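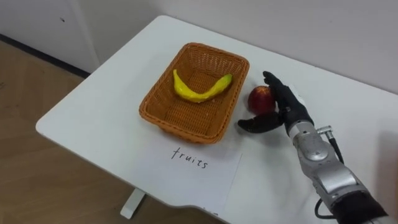
My mother ran a kitchen for 10 people most of her life, and I have never believed that putting the groceries away is simple work. So when friends ask me (and they do, every January) whether a machine can do it for them yet, I say not quite, dear, but come and look at the fingers. A black hand curling up around a red apple, with a banana already in the basket and "fruits" written out on a sheet of paper, is a lovely thing to me, and I mean that!

Still, my own fruit bowl has soft pears in it, and a bag somebody knotted too tightly, and usually the mail. I'd want to see a hand cope with all of that before I gave it the run of my counter. Give it another 5 years, I think, and be patient with it, the way we are with children who help.

Glenys Tipoki

Last updated: 27 January 2024

Related
Who Folds the Towels at Plollska?
Letters: Manaia Ellery on Dishwashers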